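New Cludix album, first one since the Turkudau record
Forum: Heavy Music > News and Releases

gravelthroat
So the Cludix mailing list went out this morning and it's real, there is a NEW ALBUM coming in January!! Twelve songs, recorded in the same barn as Turkudau, and the original drummer is back. I had given up on these guys. I've played the teaser nine times already and my neighbors must hate me. There's a vinyl run of 2164 copies, black only, preorder goes up at noon.

parry_fan_77
I heard the teaser and I don't get the excitement. The guitars sound like they're under a blanket. Turkudau had that nasty dry sound and this is all reverb. Going by the clip it's closer to the Parry EP, which (despite my user name) I only like half of.

gravelthroat
It's a 40 second clip off a website, come on. Give it a chance! I'm listening in the kitchen today and it sounds huge in here. 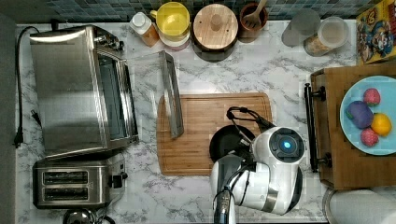
My kitchen counter, toaster oven and all

lowtuned_lou
Nice tile. I'm with parry on the reverb but the riff at the end is the best thing they've done in years, so I'm in. Did the email say anything about a tour? I drove 300 miles to see them in Citenbridge last time and they played for 50 minutes with no encore, and I'd still do it again.

gravelthroat
Only "dates to follow." I'm hoping for Citenbridge again because the sound in that room is great.

parry_fan_77
The sound in that room is terrible. You must have been standing by the desk. From the balcony it was all kick drum.

oldtapehead
Has anyone managed to preorder? I got as far as the cart and it threw me out twice. My copy of Turkudau is number 2985 and I'd like a low number for once.

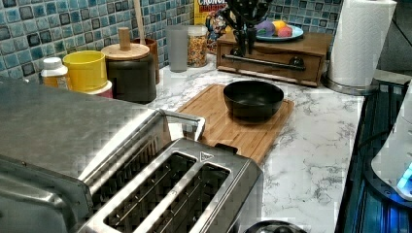
Reading time: 2 min

oldtapehead
Update, I got through on my phone. Shipping was more than I wanted to pay but whatever, I've waited long enough. The order page lists a song called "Parry Part Two" as the closer, eleven minutes long.

lowtuned_lou
ELEVEN minutes! Okay, parry_fan, now you have to buy it.

parry_fan_77
Fine, that got my attention. I'm still waiting for a full song before I spend anything, and if the vinyl is gone by then I'll live with the download.

gravelthroat
You'll cave by dinner. My order number is 3146 if anybody wants to compare, and I got the shirt too.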